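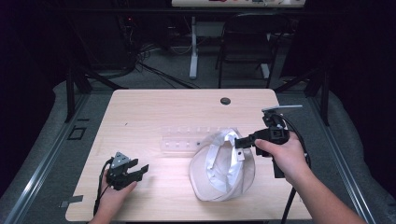

Cleaning a white cap without wrecking the brim

bostwood_ben
3 Oct 2020
My white ball cap has a yellow ring all around the sweatband. Guy at work swears by the top rack of the dishwasher. I don't buy it. Has anyone done this more than once with the same cap?

fostard32
Four times, same cap. Cold cycle, no heated dry. Brim is fine.

Quang Châu
Fine compared to what? Dishwasher soap often has bleach in it, and bleach can turn sweat stains more yellow. I'd want to see that cap in daylight.

fostard32
I've worn it to work, in daylight, for a year. Nobody has complained.

mtl_lids
People don't complain about other people's hats. Read the tag inside first. If the brim is cardboard, any soaking will kill it – older caps especially.

bostwood_ben
Tag says 100 polyester, spot clean only. Nothing on the brim.

Quang Châu
Then spot clean it. Dish soap, cool water, soft toothbrush, band only. Leave it 40 minutes and wipe. Stuff a towel in the crown while it dries.

fostard32
"Spot clean only" is there so they don't have to give you a refund.

mtl_lids
Maybe. It's still his cap and not yours.

bostwood_ben
Going with the toothbrush. If the ring is still there I'll try the dishwasher – no heat – and blame fostard.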